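Home | Projects | Minutes | Tool Booking | Members

Grovden Shared Workshop
Arm Build Group – Minutes, 18 June 2018

Present: Lemlem Yilma (chair), Oskar, Dee, Priya M., Tom H. (notes)
Apologies: Marcus

1. Minutes of last meeting
Agreed with one correction. The bearing order went to Patwary and not to Rosport. Tom to fix the copy on the shelf.

2. Money
Balance stands at $201. Dee has a receipt for $40 for the second power supply and was paid back at the meeting. Lemlem asked that anything over $100 be brought to the group first. Agreed.

3. Arm and base
Oskar reported that the shoulder joint has been rebuilt with the Patwary bearings. Play at the elbow is still more than he would like. Two of the mounting holes in the base plate were drilled out of line and he has slotted them with a file. Priya asked if the plate should be remade. Left as it is until the elbow is sorted out.

The cable run down the forearm keeps catching on the wrist housing when the wrist turns past its old limit. Tom has put a softer limit in the code for now. Oskar wants a clip printed that holds the cable on the other side. Dee has offered to draw it.

4. Controller
The Karkotel board dropped its connection twice during the long run. Both times it came back after the power was cycled. Tom thinks it is the USB lead and will swap it before looking at anything else. Logging has been turned on for all runs, and log files are to be saved to the shared drive under the date of the run.

Marcus had sent a note asking for the emergency stop to be moved to the front of the bench. All in favor. Oskar will do it before the arm is powered up again.

5. Gripper and cloth work
Long discussion. Priya has finished the new two-finger gripper and the wrist camera is wired in. Blocks and tubes are no longer giving trouble, so the group is putting its time into cloth.

Log of cloth attempts since the last meeting: 114 tries, all with the arm starting from the same home position. Priya will sort them by type of failure. The most common one so far is the fingers closing too high and sliding over the pile.
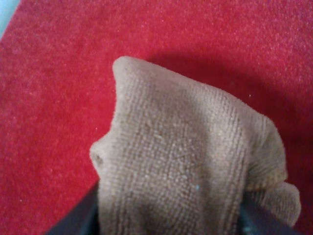 Dee suggested lowering the closing height and slowing the last part of the move. Tom would rather change one thing at a time – height first, then speed. Agreed to do it Tom's way.

Oskar raised finger pads. He has some thin rubber sheet left over from the Rosport order and will cut a pair to try. Priya is not keen on glue and asked for screws or tape until we know the pads help.

Folding was put off. Lemlem said she would like to see a fold by the October open evening, but it should not go on the poster yet.

6. Any other business
The small vise is loose on its bolts again. Please don't use it until it has been tightened.

Actions
Tom – USB lead, correct the old minutes
Oskar – stop button, rubber pads
Dee – cable clip drawing
Priya – sort cloth log, new closing height

Meeting closed. Date of next meeting to go on the board.

Contact the workshop desk | © 2018 Grovden Shared Workshop | Back to top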